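수평 봉형 피펫 스탠드 사용 평가: 교육 실험실 비치용 기자재 검토
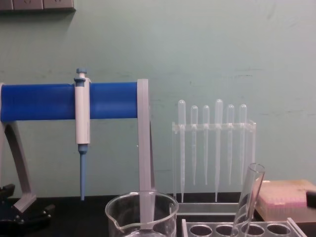

마야 코즈워프스카 (Maja Kozłowska)

본 평가는 파브워프스카 실험교육센터가 기초 생물·화학 실습실에 비치할 소형 기자재를 선정하는 과정에서 작성되었다. 평가 대상은 굵은 수평 봉에 마이크로피펫을 걸어 보관하는 방식의 스탠드이며, 함께 사용한 투명 아크릴 랙에 대한 의견도 덧붙인다. 평가는 12월 한 달 동안 실습실의 일상적인 사용 조건에서 진행하였고, 같은 기간에 회전형 스탠드인 페다마흐(Pedamach) 제품을 비교 대상으로 두었다.

1. 구조와 외관

스탠드는 밝은 파란색의 원통형 수평 봉과 이를 받치는 연회색 지지대로 구성된다. 다리는 바깥쪽으로 완만하게 휘어 내려와 작은 받침으로 끝난다. 형태가 단순하여 처음 사용하는 학생도 별도의 안내 없이 피펫을 걸 수 있었다. 어두운 색의 실험대 위에서는 파란 봉이 뚜렷하게 구분되므로 실습 중 피펫을 되돌려 놓을 위치를 찾기 쉽다. 교육 현장에서는 이 점의 효용이 작지 않다.

조립에는 10분이 소요되었다. 동봉된 설명서는 그림 위주로 되어 있으나 지지대의 좌우 방향 표시가 작아, 첫 조립에서 한 차례 다시 분해하여야 했다. 제조사가 다음 인쇄본에서 보완하기를 권고한다.

2. 피펫 거치 상태

단채널 마이크로피펫은 흰색 몸체를 봉 위에 걸치는 방식으로 고정된다. 걸어 둔 상태에서 누름 버튼은 봉 위로 올라오고, 하늘색 팁 콘은 실험대 면에 닿지 않고 수직으로 내려온다. 팁을 분리한 후 거치하는 본 센터의 수칙을 지키면 팁 콘 끝과 실험대 사이에 간격이 유지된다. 다만 그 간격이 넉넉한 편은 아니므로, 긴 팁을 끼운 채로 거는 습관이 있는 실습실에서는 도입 전에 높이를 확인하여야 한다.

회전형과 비교하면 장단점이 분명하다. 봉형은 거치 위치가 정해져 있지 않아 피펫을 임의의 간격으로 둘 수 있고, 손잡이 폭이 다른 기종을 섞어 쓰기에 유리하다. 반면 위치를 구분하는 홈이 없어 용량별 자리를 정해 두려면 봉에 표시를 따로 붙여야 한다. 보이치에흐 가예프스키 조교는 두 번째 주부터 색 테이프로 자리를 나누었으며, 이후 학생들이 용량을 혼동하는 일이 줄었다고 보고하였다.

3. 안정성

피펫을 한쪽 끝에만 걸었을 때에도 스탠드가 기울지 않았다. 실험대에 가벼운 충격을 가한 경우 봉에 걸린 피펫이 앞뒤로 흔들렸으나 이탈하지는 않았다. 봉의 길이 방향으로 밀면 피펫이 미끄러지므로, 가장자리에 거는 것은 피하는 편이 바람직하다. 스탠드 가까이에 비커를 둘 때에도 피펫을 꺼내는 동선을 미리 고려하여야 한다.

4. 아크릴 랙에 대한 의견

투명 아크릴 랙은 가운데 높이의 가로대와 양쪽 측판, 바닥판으로 이루어져 있으며, 플라스틱 스포이트를 한 줄로 세워 보관한다. 본 센터에서는 여섯 개를 꽂아 사용하였고, 고무구에 해당하는 부분이 위로 향하므로 집어 들기에 편리하였다. 랙과 스포이트가 모두 투명하여 내부에 잔액이 남아 있는지 살피기 쉽다는 점도 긍정적이다. 단점으로는 표면에 지문이 잘 남는다는 점을 들 수 있다. 아크릴은 알코올에 반복하여 노출되면 미세한 균열이 생길 수 있으므로, 세척에는 중성 세제와 부드러운 천을 사용하도록 지침에 명시하였다.

5. 유지 관리와 비용

스탠드의 봉과 지지대는 젖은 천으로 닦는 것으로 충분하였다. 지지대 하부의 체결 나사는 평가 기간 중 한 번 조여 주었다. 가격은 대당 74즈워티로, 실습조마다 한 대씩 배치하는 방안을 검토할 수 있는 수준이다. 비교 대상인 회전형은 이보다 가격이 높으나 여러 개의 피펫을 좁은 면적에 보관할 수 있어, 준비실에는 회전형이 더 적합하다고 판단된다.

6. 종합 의견

평가 점수는 100점 만점에 81점이다. 거치의 용이성과 청소 편의성에서 높은 점수를 부여하였고, 자리 구분 표시의 부재와 설명서의 미흡함에서 감점하였다. 학부 실습실에는 도입을 권고하며, 긴 팁을 상시 장착하는 연구실에는 권고를 보류한다.

평가 양식 원본과 점수표는 센터 자료실에 문서번호 1559로 등록되어 있다. 열람을 원하는 부서는 기자재 담당 로만 브루벨에게 신청하기 바란다.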